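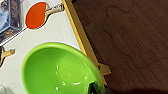
Limettengrüne Schüssel auf der weißen Fläche mit den Tischtennismotiven, rechts die gelbgoldene Kante und der dunkle Holztisch.

Galerie: Die Spieltischecke im Vereinsraum Drosska

Der Raum wurde im April neu eingerichtet. Bis dahin standen dort die Stühle aus dem alten Saal und zwei Schränke, die inzwischen im Keller sind. Die Ecke am Fenster ist jetzt für die Spielabende gedacht, der Rest bleibt, wie er war. Auf dieser Seite sammeln wir Bilder und die Angaben dazu. Den Anfang macht der Tisch.

Zur weißen Fläche
Die Oberfläche ist fein gesprenkelt. Der Schläger mit der rotorangen Belagseite und dem hellen Holzgriff hat einen schmalen weiß-hellblauen Rand und wirkt dadurch wie ein Aufkleber. Links schaut der Griff eines zweiten Schlägers ins Bild, darüber ein Karton mit hellblauer Seite. Die Motive liegen schräg. Das war beim Aussuchen umstritten, einige hätten lieber eine einfarbige Fläche gehabt. Inzwischen hat sich die Diskussion gelegt.

Zur Schüssel
Sie hat einen dicken, runden Rand und ist innen glänzend. Wir haben sie zusammen mit dem übrigen Geschirr bei Figueroa bestellt, Artikelnummer 562. Sie ist für Salzgebäck gedacht, bei Turnieren kommen die Lose für die Auslosung hinein. In die Spülmaschine darf sie, in die Mikrowelle nicht. Nach Gebrauch bitte ausspülen und zurück in das Regal neben der Tür stellen, unterstes Fach.

Zum Holztisch
Dunkelbraun, mit feiner Maserung. Er kommt aus der Auflösung des Gasthauses in Ukley und hat 74 Euro gekostet, der Transport war umsonst. Wir haben ihn abgeschliffen und neu geölt. Gläser bitte nur mit Untersetzer, die Untersetzer liegen in der Schublade unter der Kaffeemaschine. Geölt wird wieder im Herbst, wer einen Rest passendes Öl zu Hause hat, kann ihn mitbringen.

Kosten
Für die ganze Ecke sind 353 Euro ausgegeben worden, der Tisch eingerechnet. Die Belege liegen im Ordner im Büro und können dort eingesehen werden. Eine Lampe über dem Tisch ist noch nicht dabei. Dafür gibt es bisher drei Vorschläge, entschieden ist nichts.

Nutzung
Der Raum ist an den Spielabenden ab 18 Uhr offen. Wer ihn sonst nutzen möchte, trägt sich in die Liste am Eingang ein. Die Gruppe aus Drarodlow kommt einmal im Monat dazu und bringt eigene Spiele mit. Tischtennis selbst wird weiterhin nur in der Halle gespielt, Schläger und Bälle werden dort ausgegeben.

Weitere Bilder von den Regalen und der Sitzbank folgen, sobald die Polster bezogen sind.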